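The Great Gronddale Clear-Out, Part Two

Readers with long memories will recall that in the spring I promised to give away half of everything I own, and to report back in these pages. I am now reporting back. It has not been half.

The trouble began with the loft. I had always thought of it as storage, when it is closer to a museum of things I once believed I would mend. There were two fondue sets. There was a slide projector with no plug, and a plug, in a different box, wrapped in tissue like an heirloom. I carried the lot downstairs, where it sat in the hall for a fortnight and was slowly absorbed back into the household. One fondue set is now holding pegs.

Shalini Kaushik, who lives two doors up and has moved house more often than I have changed my curtains, told me where I was going wrong. You must never start with the loft, she said. Start with the small stuff, which takes up no room and which you therefore never look at. Drawers. Tins. The bowl by the telephone. She then took away my slide projector, for her nephew, and I have not heard a word about it.

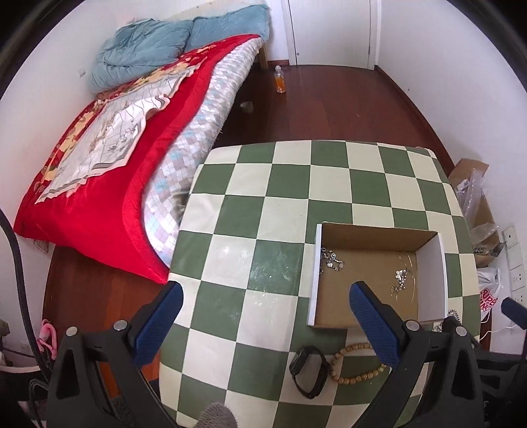
Issue 345

So, small stuff. Jewellery is the worst of it. A chain gets into a knot in the dark, all by itself, and the knot takes in lodgers. I have spent whole evenings with a pin and a drop of baby oil, which does help, and with talcum powder, which helps less and gets into the butter. Lay the thing flat, find the middle of the knot and loosen outwards. Do not pull the ends. You will pull the ends.

Odd earrings are another matter. I put mine in an envelope marked "odd earrings" and felt I had achieved something, until I found an older envelope marked the same way. I had hopes of a few pairs between them. There were none.

Then there is the question of where it all goes. The Sollari shop on the high street takes costume jewellery, broken or whole, and will weigh it in front of you if you are the suspicious sort. They do not want single gloves, cassette tapes or anything that needs explaining. Shivam Vishwakarma runs the swap table in the Vashisht Rooms every November, and he will take nearly anything, on condition that you do not leave with more than you brought. I have failed this condition 3 years running. Last time it was a bread bin. We had a bread bin.

A word on books, as several of you wrote in after Part One. Yes, I know the library sale pays nothing. No, I have not read the seafaring novels. They came with the house and I feel they have a stronger claim on it than I do.

Part Three will deal with the shed, provided I can get the door open.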